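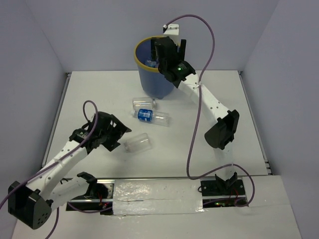

DIVTHORPE, June

The bottle bill is back, and so is the shoebox of redemption slips on top of my refrigerator. Starting this month the Weton Street depot pays out on Wednesday evenings as well as mornings, which should please anyone with a job.

For those who moved here recently: you bring your empties, you stand in line, you get a slip, and you take the slip to a different window to be paid. The two windows are 11 feet apart. They do not open at the same time.

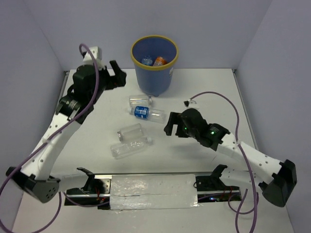

By the Newsletter Desk

I took in 130 empties last week, the fruit of one graduation party and a long period of denial. The machine turned back 45 of them. Crushed ones don't count, and neither does anything with the label peeled off, so if you are a nervous peeler at parties, please know that you are costing your host money. Caps may stay on this year. Last year caps had to come off, and the year before that there was a separate bucket for them, which filled up by May and was never seen again.

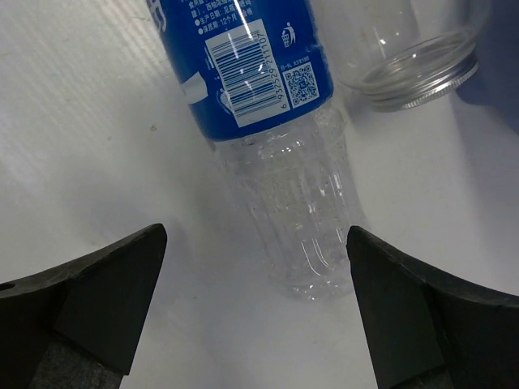 Barcode on, deposit due.

The town has also promised a second drop-off behind the old Tapia bakery, with parking for two cars. Bags will be sold at the Kodik hardware counter, and you may use your own if they are clear. Mine are not clear. I have been told this on several occasions by the person at the first window, and once, through the glass, by the person at the second.

Slips from last season are good until the end of the summer. Check your coat pockets.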